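Toaster oven runs hot on 120 V, step-down transformer or not?

epereyra
Moved from Hinojosa in October with a 100 V toaster oven. Wall outlets at the new place read 120 V. Do I need a step-down transformer, or can I plug it in directly and shorten the times?

lato_bench
Get the transformer. A resistive element draws power with the square of the voltage, so 20 percent more voltage is 44 percent more heat. A 1000 W oven becomes a 1440 W oven.

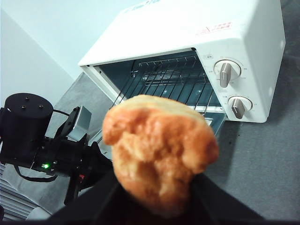 The thermostat, if there is one, will limit average temperature but not element load. Internal wiring and the timer switch were sized for the lower current — that is where failures start.

grik37
Disagree in part. Resistance rises when the element is hot, so the real figure is a little under 44. I ran mine direct for 13 months with no fault.

lato_bench
One unit with no fault is not a rating. Nichrome changes very little over that range anyway.

sorham_k
Check the transformer's continuous rating. Many are sold on peak watts. For a 1000 W load I would want 1500 W continuous.

epereyra
Label says 1000 W. Ordered a 1500 W continuous unit from Grikico.
Estela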